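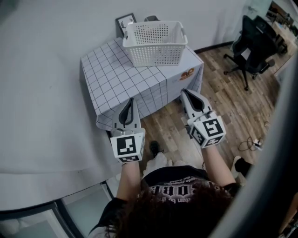 Front room check, Fleltdale flat
Form 1803, with my comments
Nov 9, 2023
Print this page | E-mail this page

The form is the standard Preler one for furnished rooms. The printed wording is given first, then the result, then whatever I had to say about it. I have kept the order of the form even where it makes no sense, such as asking about curtains between the smoke alarm and the skirting board. Results are Pass, Fail, Watch or N/A. "Watch" isn't a Preler word. They only allow Pass and Fail, and I don't believe a room can be sorted that way.

SECTION A: FLOOR AND WALKWAYS

A1. Floor surface is sound, level and free of trip hazards.
Watch. Wooden planks. I walked the lot in socks and then in shoes, and there is one board by the door that dips when you put your weight on the end of it. The last check called this floor "excellent". I would like to know which part of it they stood on.

A2. Rugs and mats are secured.
N/A. No rug at the time of the check. One is mentioned in the inventory, so either it has gone or the inventory is wrong, and I have a view on which.

A3. Walkways are at least 1000 mm wide.
Fail, if you take the form at its word. The way past the low table to the window comes up short on the tape. I don't think the form should be taken at its word here. Very few front rooms in Fleltdale would manage it with any furniture in them at all, and I can get past comfortably without turning sideways. Still, the number is the number, and I'm not going to write Pass next to it.

A4. Floor finish is non-slip.
Watch. The form wants a yes or a no and doesn't tell you how to find out. The leaflet from the people who sell the finish (Esulus) says it is slip resistant, but a leaflet would. I found it all right in dry shoes. I have no idea what it's like with water on it and neither does the form.

SECTION B: LOW TABLE

B1. Table is stable and does not rock.
Pass. Pushed at each corner with a flat hand. No movement worth writing down.

B2. Edges and corners are rounded or protected.
Watch. It is a box shape, low, with a white cloth over it in a black grid pattern. A cloth is not corner protection. Someone ticked "protected" last January and I can only think they looked at the cloth and left it there. Feel the corners through the fabric. If a small child lives in the flat, fit proper corner guards underneath.

B3. Coverings do not hang where they can be pulled or tripped on.
Fail. The cloth goes over the top and down the front and the side. It looks tidy enough. Anything you put on top of that table is resting on something a toddler can get hold of and pull, and the form is quite right to ask, for once. Either tuck it under and fix it, or cut it down to a top cover. I'm told clips are sold for this. I have used clips. They come off.

B4. Covering is clean and flame retardant label is present.
Fail on the label. Couldn't find one. That may only mean that it was cut out years ago, as people do, but I can't pass a label I haven't seen.

B5. Any stickers, labels or maker's marks are legible.
Watch. There's a small orange and brown sticker or logo near the top edge at the front, on the right. I don't know what B5 is meant to achieve, as a legible sticker has never stopped anybody barking a shin. If it is a care label it should be somewhere you would look for one. If it is decoration, leave it be.

B6. Table is not used as a seat or a step.
N/A. How would I know? The form asks this in every room and expects an answer from someone who is there for an hour. Ask the people who live with it.

SECTION C: STORAGE BASKETS AND LOOSE CONTAINERS

C1. Basket is free of cracks, splits and sharp edges.
Pass. White plastic, rectangular, with small square holes all over the sides. Run a finger round the rim and along the bottom corners, where this sort usually goes first. Nothing caught.

C2. Handles are intact and take the load.
Pass, with a grumble. It has a cut-out handle at each short end. I lifted it loaded with eight hardback books and both held. That is a good deal more than most people will put in it, though cut-out handles are only as strong as the strip of plastic above them, and that strip gets brittle in the sun. Keep it off the windowsill. The seller's page for this type claims 3000 lifts without failure - I should like to meet the person who counted.

C3. Contents are suitable and not overfilled.
N/A. Nothing in it. Easily the best condition for a storage basket to be inspected in, and the least useful.

C4. Basket is stored where it cannot fall or be tripped over.
Watch. It sits on top of the low table, towards the back. Fine for now. See B3 though: basket on cloth, cloth within reach. Light plastic won't do much harm coming down. A basket full of tins or tools would. If it's going to be used for anything heavier than socks, stand it on the floor against the wall and have done.

SECTION D: WALLS AND PICTURES

D1. Wall surfaces are sound, clean and free of damp.
Pass. White, and dry to the meter in the places I tried. I'm always a bit wary of a very white wall in an older flat, as fresh paint covers a great deal. Come back after a wet January and try the meter again.

D2. Pictures and mirrors are securely fixed.
Fail. The black-framed one with the faint sketch isn't fixed to anything. It leans on the wall behind the table. Leaning is in fashion, I know. The form says fixed, and I agree with the form. Check what the bottom edge is standing on and whether it can slide forward. If the owner insists on leaning it, a non-slip strip under the bottom edge and a short strap to the wall would get it to a Watch from me, no higher.

D3. Glass in frames is safety glass or acrylic.
Watch. Not tested. The inventory says acrylic, and it's the same inventory that has the rug in it.

D4. Items behind furniture can be reached without leaning over.
Watch. You have to reach across the low table to get at what's behind, and moving the basket first is the sensible way. Tall people will say it's nothing. Tall people have backs as well.

SECTION E: ELECTRICS, HEATING, ALARMS

E1. Sockets are undamaged and not overloaded.
Pass. One extension lead in use, stamped 3000 W, with a lamp on the end of it. Unwound fully, which I was glad to see. A lead like that has no business running a fan heater for an evening whatever the stamp says, in my view, but there was no fan heater.

E2. Radiator is secure and not covered.
Pass.

E3. Smoke alarm sounds when tested.
Pass. Sounded on the button. The button tells you that the battery and the sounder work. It tells you very little about smoke. I note also that the date on the back was not readable from the steps, and the form has no box for it.

E4. Curtain and blind cords are tied back or cordless.
Pass. Cleat fitted at the proper height.

E5. Skirting boards are firm.
Pass. I have never failed a skirting board and I doubt that anyone has.

WHAT NEEDS DOING

Before the next let:
- Tuck and fix the tablecloth, or replace it with a top cover (B3)
- Find a fire label for the cloth, or get a cloth that has one (B4)
- Fix the framed picture to the wall (D2)
- Someone to look at the board by the door (A1)

When there's time:
- Corner guards (B2)
- Settle whether there's a rug (A2)
- Read the date on the smoke alarm with a torch (E3)

No action proposed on A3. The table could go somewhere else, but I tried it in my head against every wall and it's in the way of something each time.

The agents, Nseir, have asked for an overall score out of ten. I haven't given one. A score lets people skip the rest of the page, and the cloth and the picture are the two things I'd want read.

COMMENTS (4)

Landlady upstairs
We had a leaning mirror for years and it never moved. Isn't D2 a bit much?

Author's reply
Years of not moving is what they all do until they move. Put a strap on it. It will cost you less than lunch.

Basket case
Used to sell those baskets. The handles do go, but it's the cold that does it as much as the sun. If you keep one in a shed, don't pick it up by one end in winter.

Ground floor, number two
Re A3, our hallway fails that as well and so does my mum's. Has anybody ever passed it?

12 shares | Print | E-mail

Related
Kitchen check, Fleltdale flat: the cupboard under the sink
Preler forms compared, old and new
Do tablecloth clips work?
Stairs, landings and the handrail question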